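El planificador de Sumness

El proceso de percepción arrancó a las siete y publicó su primer mapa de ocupación con un retraso de 877 milisegundos. Christos Karagiannis lo anotó en el registro de la sesión y no tocó nada. Llevaba desde marzo en Sumness, asignado al módulo de planificación, y había aprendido a no corregir un retraso antes de verlo dos veces.

El módulo se llamaba Nunance. Recibía una lista de objetos con su postura estimada y devolvía una trayectoria para el brazo. Entre una cosa y la otra había un árbol de búsqueda con un límite de 2.000 nodos. Cuando se agotaba el límite, Nunance devolvía la mejor trayectoria parcial y un código 5. La documentación decía que el código 5 era recuperable.

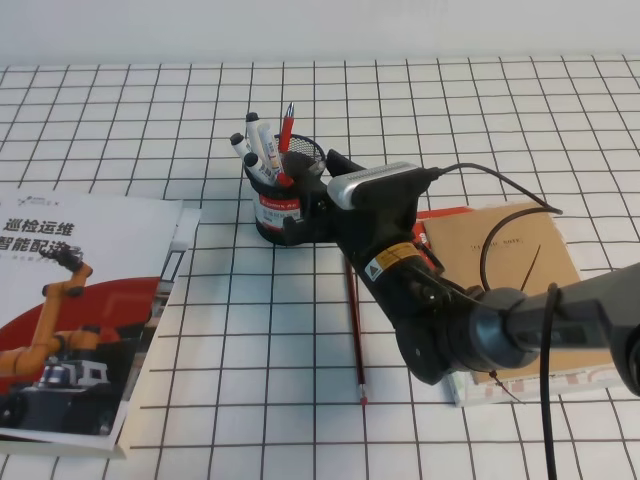 Puesto de trabajo, vista fija. La pinza junto al portalápices.

El segundo mapa llegó con el mismo retraso. Christos abrió el volcado y buscó la marca de tiempo de la transformación entre la muñeca y la base. Era correcta. La de la cámara también. Quedaba el filtro de postura, escrito por Tzanetos antes de marcharse a Brumico, sin comentarios y con una sola constante, 1.602, que aparecía en tres funciones distintas.

Le escribió un mensaje. «¿Qué unidad tiene 1.602?»

La respuesta tardó una hora. «Depende de la función.»
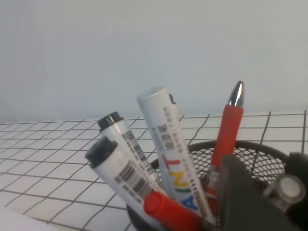 El filtro trataba cada objeto como un sólido cerrado. Lo había heredado de una versión anterior, pensada para cajas, y en cajas funcionaba. El portalápices era de malla, y a través de la malla se veía la cuadrícula de la mesa. El estimador recibía profundidades de la pared del recipiente y profundidades del fondo dentro del mismo contorno, las promediaba y colocaba el recipiente más lejos de donde estaba. Luego comparaba esa postura con la anterior, la rechazaba por incoherente y volvía a empezar. Ahí se iba el tiempo.

Christos escribió una máscara que separaba las dos poblaciones de puntos y conservaba la más cercana. Compiló. El retraso bajó. La postura dejó de saltar.

Nunance devolvió un código 5.

Leyó el árbol de búsqueda desde la raíz. Las primeras ramas eran razonables. A partir de cierta profundidad, todas incluían un estado que él no había definido, etiquetado como «espera». El planificador lo insertaba antes de cada aproximación y le asignaba coste cero. Buscó la etiqueta en el repositorio. No estaba en el código. Estaba en el fichero de configuración, en la última línea, con la firma de Tzanetos.

Segundo mensaje. «¿Por qué hay una espera de coste cero?»

«Para mirar otra vez.»

Christos consideró borrar la línea. En su lugar ejecutó el plan paso a paso, con confirmación manual entre estados, y cambió el objetivo a la pila de libros. En la cámara de muñeca, la cuadrícula aparecía algo borrosa. El detector propuso dos contornos para el cuaderno, uno del cuaderno solo y otro que lo fundía con el libro blanco de debajo, y les dio la misma confianza.

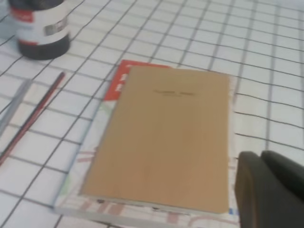

Segunda ejecución

Restauró la espera, esta vez con un coste positivo, y añadió una condición de salida: dos detecciones consecutivas con el mismo contorno. El árbol se cerró mucho antes del límite. Nunance devolvió un código 0 y una trayectoria completa.

Antes de autorizarla, Christos revisó el estado en el que se detenía el planificador. La pinza quedaba a la derecha de los libros, sobre la mesa. El sistema no publicaba nada durante ese intervalo. En la gráfica de actividad era un tramo plano.

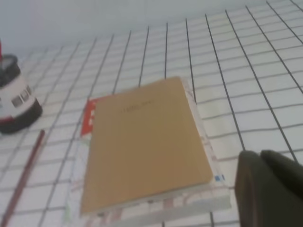 Cámara de muñeca. Cuaderno sobre el libro blanco; pinza abajo a la derecha.

Llegó un tercer mensaje, sin que él hubiera preguntado.

«¿La has quitado?»

«Le he puesto un coste.»

«¿Cuánto?»

Christos miró la constante. Había usado la de las tres funciones, por no introducir otra.

«1.602», escribió.

«¿En qué unidad?»

Dejó el cursor en el campo de respuesta, cambió de ventana y añadió un comentario encima de la línea con su nombre y la fecha, 22/05/2020. Después autorizó el movimiento.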